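Why did the folding robot stop?
Robots for kids - Emwood Science Club pages
By Ilgın Eren
September 24, 2023

Quick one today, because I have a bus to catch and a lot of you asked about the robot that got stuck. So. Sweatshirts. Robots. A zipper. Let's go.

First - what is a folding robot?

It's a robot that folds clothes. Sounds easy, right? You can fold a T-shirt. Maybe not nicely, but you can. For a robot it's one of the hardest jobs there is. A box stays the same shape when you pick it up. A cup does too. Cloth flops. Pick up a sleeve and the whole shirt changes shape. Put it down and it lands in a new shape again.

Ours is called Rosix. It has two arms and it lives in the workshop on Prelletberg Street. At the end of each arm is a gripper, which is a kind of hand with two fingers and no thumb. Try it yourself. Hold out your pointer finger and your middle finger and pick up a sock with just those. Now try to fold it. See?

How does a robot learn it?

By being shown. A person does the job over and over, using grippers they hold in their hands. A camera on the gripper sees what the gripper sees. All of that goes into a computer, and the computer looks for the pattern. Where do the fingers go first? When do they close? When do they let go?

One time is not enough. Ten times is not enough. For Rosix we did 844 folds before we let it try alone. My arms were tired for a week.
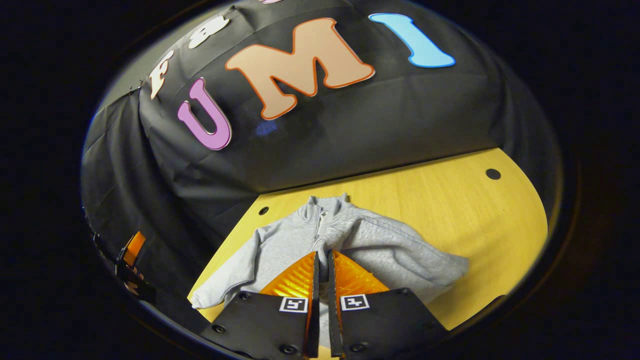

A gray sweatshirt on the table, seen from the gripper. The orange parts are the soft finger pads.

The pads are soft for a reason. Hard metal fingers would slide right off the cloth, or pinch it and leave a mark. Soft ones squash a little and hold on, like the rubber on the bottom of your sneakers.

And the little black and white squares? Those are markers. A computer can find a marker like that very fast in a picture. If it knows where the squares are, it knows where the fingers are, and how far open. Keep the squares in mind, they come back later.

What went wrong

It was in March. Rosix had folded T-shirts all morning, no trouble. Then came a zip-up sweatshirt. Rosix closed its left gripper on the front edge, right on the metal zipper. Started to lift. The pad slipped. The fingers were now holding almost nothing, just one tiny bit of cloth next to the zipper.

A person would feel that. You'd go "oops" and grab again. Rosix didn't. It went on with the fold as if it had the whole edge in its fingers, and it pulled. The sweatshirt slid across the table, the other gripper was still holding a sleeve, and now two arms were pulling on one sweatshirt. Tug of war with yourself!

Then the motor in the left arm got to its limit and everything stopped. Red light. Beep. The sweatshirt had a rip under the arm. Nobody was hurt and no fingers were near it (I'll get to that).

Why didn't it notice?

Two reasons. Mr. Kröger and I spent the afternoon finding them.

Reason one was the practice. We went back through our 844 folds. Only 90 of them were with zippers! The rest was T-shirts, towels, and one very long scarf. So Rosix knew a lot about soft edges and not much about slippery metal ones. If you only ever practiced catching with a big ball, a small hard one would surprise you to.

Reason two was one of the squares. A bit of gray fluff had stuck on the marker on the left finger. Tiny bit. But the computer couldn't read that square any more, so it used the last answer it had. It thought the fingers were in one place when they were really in another. That's called a sensor fault. The robot's eyes were fine, the thing it was looking at was dirty.

Small problem plus small problem = ripped sweatshirt.

The stop did its job

Now the good part. Every arm has a force limit. That's a number that says: if you have to pull harder than this, STOP. Not slow down, not try again. Stop and wait for a person. Without the limit, Rosix would have kept pulling and maybe broken itself.

There is also a big red button on the wall. Anyone can push it. You will never be in trouble for pushing it, even if it turns out nothing was wrong.

What we changed

- Fluff check. We wipe all the markers with a dry cloth before we start, and again at lunch.
- More zippers. We did 433 new folds, all of them with zippers, buttons or snaps.
- If Rosix can't read a square, it has to open its fingers and wait.
- The force limit is lower now. It stops more often, which is annoying, but no more rips so far.

After that we ran a test with 100 zip-ups in a row. Rosix stopped and asked for help on a few. Fine by me. Asking for help is what we wanted.

Rules if you visit

Stay behind the yellow line. Hair tied back, no dangly sleeves or strings. Never reach onto the table to "help" when an arm is moving, even if the shirt is falling off. Let it fall. It's a shirt.

And if you see a robot that has stopped, don't touch it. Stopped doesn't mean off. It could start agian when somebody resets it. Get a grown-up who works there.

Words from this page

Gripper - the robot's hand.
Marker - a printed square a computer can find easily.
Sensor fault - when a robot gets wrong information, or none, about where things are.
Force limit - the hardest a robot is allowed to push or pull.

Try at home: put on oven mitts and zip up a jacket. Time it. Then do it with your eyes closed. Send me your times, I'll put them up on the board next to the ripped sweatshirt.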